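Sestus Student Project: Sorting Objects in a Play Kitchen
Final Report, submitted 10/06/2018

1. Purpose

The Sestus team was formed within the Clendgate robotics course to study how a small arm can be taught to handle simple objects in a household setting. The team selected a toy kitchen as its work area. The assigned task was to place blocks in the pot and the carrot in the sink.

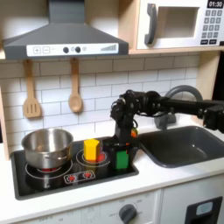

Figure 1. The arm at the cooktop with the green block in its gripper.

2. Method

Team members guided the arm by hand control and recorded each attempt. A total of 299 attempts were kept for training. Attempts in which an operator touched the kitchen were removed. Starting positions were changed after every 20 attempts so that the arm would not learn a single layout. The yellow block was placed upright on the burner for many of these runs, and operators were instructed to open the gripper fully before lowering it.

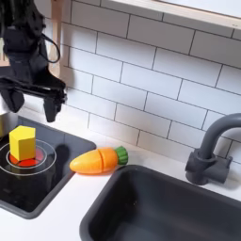
3. Difficulties

The carrot required more practice than the blocks. Its narrow end offers little surface to hold, and the team revised its approach angle twice during August. Crowded layouts were also studied, with a block set close to the carrot so that the gripper had limited room to move. 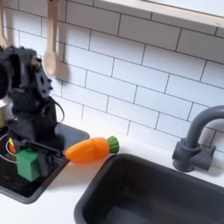 Figure 2. Gripper fingers at the tip of the carrot, with the green cube close by.

4. Results

Each trial was limited to 30 seconds per object. An object was scored as placed only if it remained in the pot or the sink once the arm had been withdrawn. The position of the object inside the container was not scored, and blocks were permitted to lean on one another.
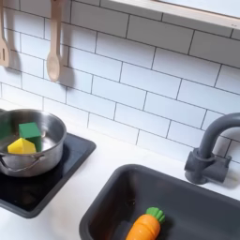
The team recommends that the next group keep this scoring rule and extend the training set to 400 attempts. The gripper fingers should also be inspected for wear before new recordings begin.

Related Reports
Quintela: Line-Following Cart
Jumen: Automatic Plant Watering
Clendgate Robotics Course: Project Guidelines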